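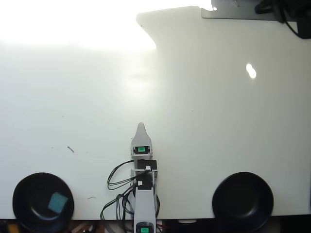
Figure 1. White tabletop with the arm at the lower edge.

4.2 What the guest houses did with their pages

I should say how I ended up with the sample, as it wasn't very tidy. I wrote to every guest house, campsite and small hotel listed on the Plitthorpe visitor site, 216 of them, and asked whether I could read a year's worth of their public posts and ring them up for a chat afterwards. I had replies from 91, far more than I'd hoped for (my supervisor had told me to be happy with a dozen!). A few wanted to know if I was selling advertising, and one sent me a price list for yurts.

Most owners post in the evening, after the last check-in, sitting at the kitchen table with a phone. I'd gone in expecting some kind of plan behind it all, a calendar perhaps, or a list of themes pinned up in the office. Hardly anyone had one. They wrote when the weather was good, when the dog did something daft, or when a room came free at short notice and they wanted it filled by the weekend.

The late-room posts interested me most. I found 639 of them across the year, bunched heavily in September, and they read very differently from everything else. They're short, they name a price, and they nearly always ask people to phone. Owners told me again and again that they'd sooner talk to a guest than swap messages, even if it meant losing the odd booking. 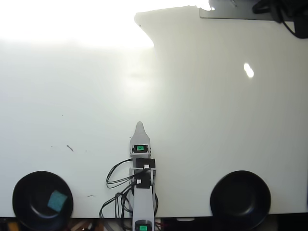
4.3 Replies and who gets them

I then looked at the comments underneath, and I'll admit I got a bit lost in them for several weeks. Past guests do a great deal of the selling. Someone asks if the path down to Atness beach is all right for a pushchair, and before the owner has put the kettle on, two former visitors have answered, disagreed with each other and recommended a café.

I coded a first batch of 100 comment threads by hand, using the Wiegand scheme with two changes. I dropped its "complaint" label, as grumbles about parking kept swallowing everything else, and I added one for questions answered by another guest. That second label was the busiest of the lot by a long way. 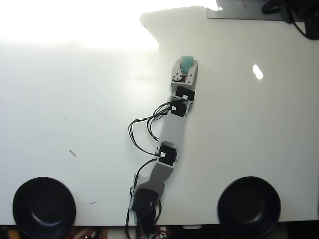
I'd be careful about carrying this over to bigger places. Zarnow, the one chain hotel that let me in, has an office that answers its comments between nine and five, and guests there rarely speak to each other at all. Whether the office caused that or was set up in response to it, I can't tell from posts alone, and the manager I spoke to wasn't sure either. I come back to the question in section 5, where I go through the phone interviews.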